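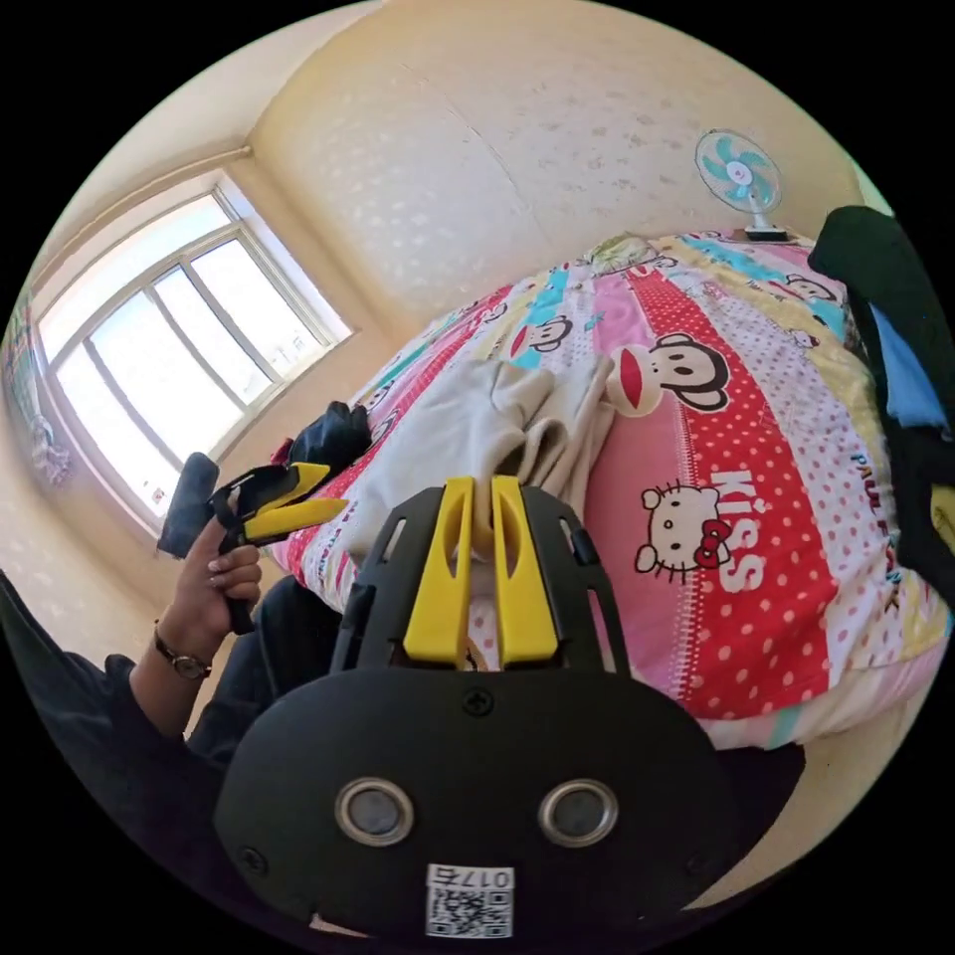
**Rizk Theater – seat count and closing**

**reelcount43**
The trade yearbook lists the Rizk at 373 seats. The fire inspection card says 300. Does anyone have the floor plan?

**gmoya**
300 is the main floor only. The balcony had seven rows and closed before the widescreen conversion.
– Gonzalo Moya

**skonska_st**
I disagree. The Manari chain ad gives 300 with the balcony open. The 373 figure predates the reseating.

**gmoya**
Which ad? The one I have is from November and names the Rema, a different house.

**skonska_st**
Same page, second column. I'll scan it tonight.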